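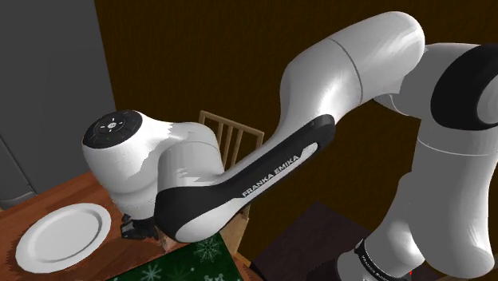
Reading time: 6 min

Section 4. Recording demonstrations by remote control

Read this before you plug in the hand controller. The Drellano sales sheet says an operator can teach a pick-and-place task "in one sitting." We have yet to meet that operator. Plan on throwing away your first 30 recordings.

4.1 Before you start

1. Load the house setting and wait until the arm stops settling. It sags a little at first, even in simulation.
2. Open the Kuvberg panel and set the speed limit to 71 percent. The default is 95, too fast for new hands.
3. Squeeze the trigger once and let go. The on-screen fingers should close and open. If they lag, restart the bridge.

Note: Version notes from September claim the lag is fixed. Dumisani Ngcobo still sees it on two of our machines, usually late in the afternoon.

4.2 Recording a pick

4. Hold the clutch button and bring the gripper over the object. Stay high until you are lined up.
5. Let go of the clutch, rest your wrist, then press it again and come straight down. Diagonal approaches look clever and replay badly.
6. Stop just above the object and check from a second view. One view will fool you about depth every time.
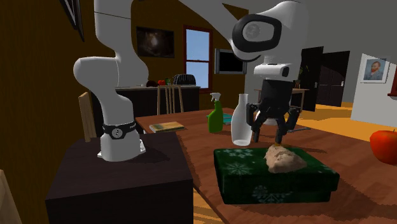
7. Lower until the fingertips pass the widest part you can get hold of. Lumpy objects are worse than blocks — the contact model guesses, and it often guesses wrong.
8. Close slowly. Lift a short way and pause.
9. Press Save only if the object stayed put between the fingers. Otherwise press Discard.

CAUTION: Do not save a bad grasp on the theory that the learner will "average it out." The Baláž trainer copies hesitations and fumbles along with everything else.

We use cookies to improve your visit. Accept | Manage choices

4.3 How many are enough?

The vendor suggests 3,000 recordings per task and offers no test to back it up. Dalibor Havlíček kept a smaller set at Kekarside, cut every take with a mid-air correction in it, and got replays we liked better. Try that before you book a week of operator time.

Note: The progress bar measures recordings stored. It says nothing about what the arm has learned.

10. Export the set, then replay five takes at random before you start training.

Search this manual Go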